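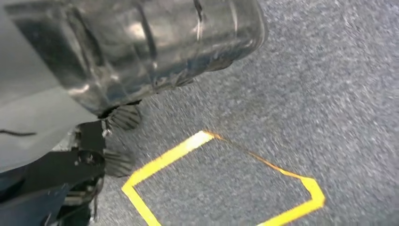 Clear plastic container over gray carpet, with a floor spot outlined in yellow tape.

Marking floor spots for storage containers

Tape outlines give every container in a shared room a place to go back to. They work well on short, flat carpet. On deep pile the tape lifts within days.

You will need:
Colored floor tape
Scissors
A vacuum cleaner
A ruler or a straight piece of wood

1. Vacuum the carpet where the outline will go. Go over it twice in different directions.

2. Set the container down and check that doors and drawers nearby still open.

3. Lay the ruler along one side, leaving a gap of 30 mm, and run the first strip of tape against it. Do the other sides the same way, then lift the container out.

4. Overlap the strips at the corners and trim the ends. Press everything down with the heel of your hand for 40 seconds a side.

5. Handle thin plastic containers by the sides. The rim bends easily and lids stop fitting.

Yellow shows up best on gray carpet. White gets dirty too fast.

Replace the tape every 6 months. If it leaves glue behind, dab with a cloth and a little rubbing alcohol, after testing a hidden patch first.

Written by Eilidh Yule. Corner tip from Hưng Tôn.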